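About us

Pallden is a small company from Dirdale. We teach two-handed robots to do simple handling work, and we do it by showing. An operator guides the robot by remote control, the robot records each movement of its arms and fingers, and later it learns from these recordings.

The company was started by Dénes Simon and Boglárka Vörös, who met at the packaging firm Barta. Dénes was repairing the conveyors there and Boglárka was training the new workers. She noticed that she never explained with words how to hold a part. She took the part and showed it. We still work in this way.

Today we are 6 people. For one new task we usually record 700 demonstrations, and the first 100 we throw away, for the operator is still learning too.
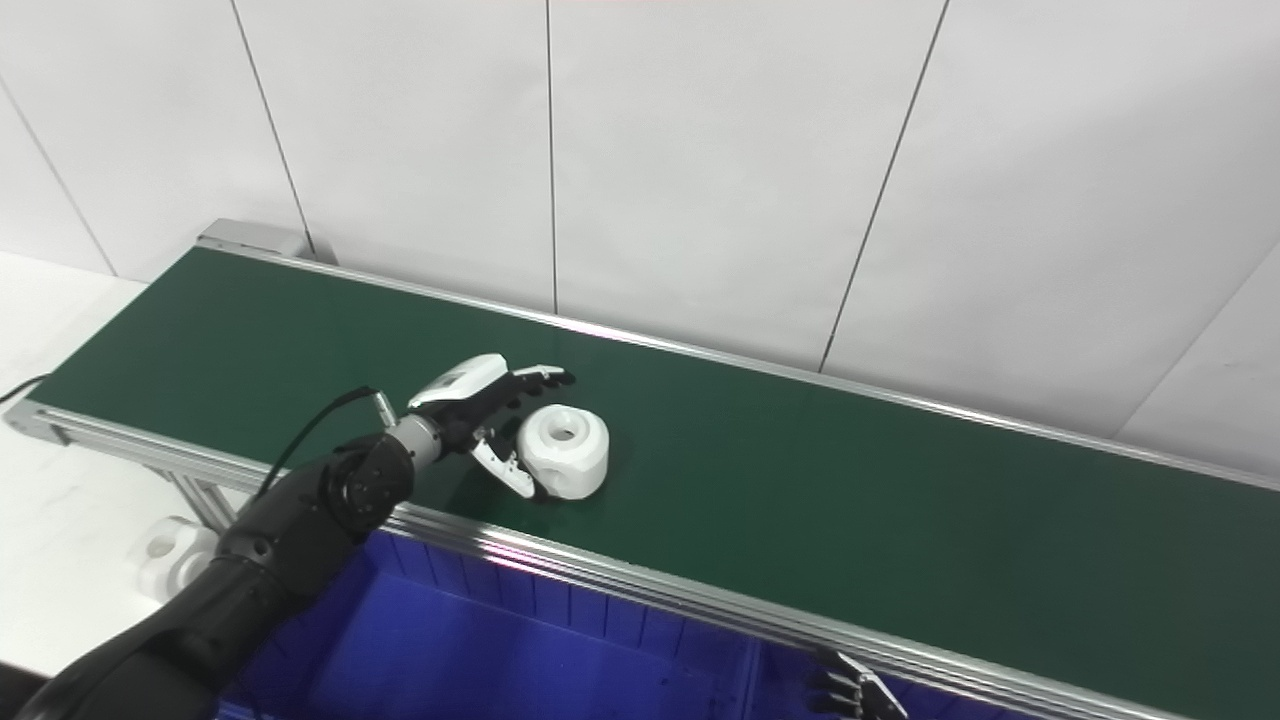
Picking parts at a conveyor is the task which customers ask for most often. It looks easy, but the thumb must come to the right place before the fingers close, and every operator has a different habit. We keep these differences in the recordings – a robot that saw only one style of grasping gets confused quickly.

Our own software for remote control is called Ziva. It runs on a normal office computer, and a new operator can use it after one morning of practice.

We gladly receive visitors. Please write to us before you come, so that one of the operators has time for you.

Page updated 2/9/25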